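### 4.2 Drying habits and the limits of self-report

The claim that households air-dry dishes to save effort has been repeated so often that it is rarely tested. Michalski and Thibodeau put it at the centre of their account of kitchen routine, and the Wellico survey is usually cited in support. We doubt that the survey can carry the weight. It asked 400 respondents how they "normally" dried their dishes, offered two answers, and left the word "normally" to look after itself. A person who leaves mugs to drain overnight and towels the pans straight away could fairly tick either box.

Our own diaries, kept by 111 households in Mernis during April, give a less tidy result. Most households did both, often after the same meal. The choice seemed to follow the size of the wash and the room left for the next job, and stated preference predicted very little. Where the rack was kept mattered more than we had expected. A rack on the worktop takes up space that somebody will soon want, whereas a rack in the basin blocks the sink itself (Figure 3). Households with the second arrangement reported clearing it sooner, although we would not lean hard on this, as only 17 of them used it throughout.

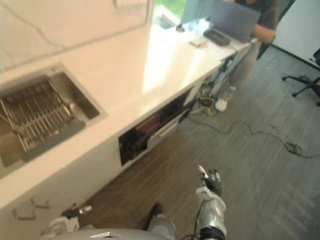
**Figure 3.** Wire dish rack placed inside a stainless steel sink, with the white worktop running on towards the window.

It might be objected that a sink rack is simply a sign of a small kitchen. The objection is reasonable and we cannot dismiss it. Bednarek and Bednarek found the two closely linked in their Maksymiv interviews, but they recorded kitchen size by asking people whether theirs was small, and most people think their kitchen is small. We measured worktop length instead. The link was present but weak, and it vanished once homes with a single basin were treated separately.

A second difficulty concerns cloth. Earlier work treats the tea towel as the only fabric in the drying process, which will surprise anyone who has watched a person wash up. Diary keepers mentioned aprons, sleeves and trouser legs as places where wet hands ended up. Wilczyńska's proposal that such wiping is "a lapse in the routine" assumes a routine from which to lapse. Heavy, soft clothing of the kind that bunches at the cuff (Figure 4) came up several times as the usual dress for evening chores, and its wearers were the least likely to mention a towel at all. 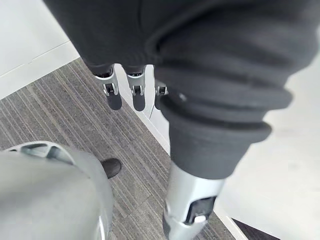
**Figure 4.** Dark grey fabric gathered in thick folds at the cuff, above a silver-grey lower leg.

None of this shows that clothing replaces towels. Diary keepers chose what to write down, and a wiped hand is easily forgotten. The Vusever panel, with 200 homes and a longer recording period, might have settled the matter, but its published tables merge "towel" with "other cloth" and the separate figures have not been released. Until they are, we treat the reported fall in towel use as unproven. Section 4.3 turns to washing-up water, where the records are fuller and the disagreements older.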